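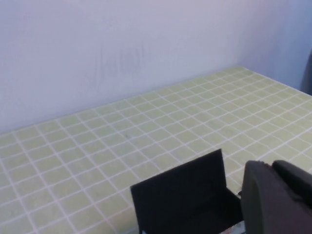 Ticket 735 — Demo arm stops before it reaches the table
Site: Paju, visitor room
Opened by: Zamfira Toma
Priority: high until the open day in June
Status: closed

Zamfira Toma, 9:10
Hello. We prepare the arm for the visitors and it has a problem. I start the Voteveck demo program, the arm goes down toward the table and then stops with error 86. The gripper opens and closes normally when I do it by hand from the panel. I restarted two times, same result. The first group comes at 14:00.

Sânziana Tudose, Truvport support, 9:32
Good morning Zamfira. Error 86 means that the arm wants to go lower than the height limit. Please tell me which table height is written in the settings, and if something was changed on the table after the last demo.

Zamfira Toma, 9:50
In the settings it is 600 mm. The table is the same one, but there is now a cover with a grid on it.
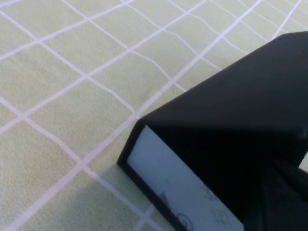 I measured again with the cover on and I get 605 mm. So the difference is 5 mm — maybe this is enough for the error?

Sânziana Tudose, 10:04
Yes, it is enough. Please write 605 in the field "surface height", save, and run the program at slow speed with your hand near the stop button. Also make the cover as flat as you can, especially where the gripper goes down.

Zamfira Toma, 10:41
Done. Three slow runs and two at normal speed, no error. I did not touch the limit itself.

Sânziana Tudose, 10:48
Good. Save the settings under a new name, so the old height stays available for the Drulent demo.

Zamfira Toma, 16:20
Both groups had their demonstration and the arm did not stop. You can close the ticket. Thank you for the quick answers.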